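The Thesis as Download

Last February I was asked to review a practice-research thesis from the dance department at Bresine. It arrived as 40 files. The first was a text document telling me which of the other 39 to open, and in what order, and the second was a text document gently disagreeing with the first.

I am on the side of this kind of work. I have sat in cold studios and watched people roll slowly toward a wall, and I have come out knowing something I didn't know when I went in. What I object to is the 281 pages that follow the rolling. Somewhere along the line we agreed that a dance could count as research as long as it was chaperoned at all times by French philosophy.

The written part is supposed to be a companion to the practice. Mostly it behaves like a lawyer. It speaks first, it speaks for longer, and it advises its client to say nothing. By chapter four of the Bresine thesis I had met "entangled" so often that I began to feel for the word, which used to have a decent job with fishing nets.

Kisex tried something else a few years back. Candidates there got 20 pages and a room for two afternoons. You came, you watched, you asked questions, you were given soup. The scheme was dropped because soup can't be archived – a fair point, though neither can most of what matters in a rehearsal.
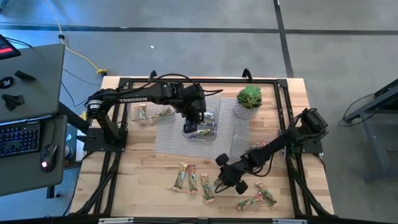
Two arms at a wooden tabletop, one gripper lowered into a clear container.

Arellano, the best of the newer programs, now lets candidates choose the ratio of writing to doing. Nearly all of them choose more writing. I asked one why and she said it felt safer – you can't pull a hamstring on a footnote.

I passed the Bresine thesis, by the way. File 31 was nine minutes of a woman carrying a chair across a field, without commentary, and I have watched it four times since.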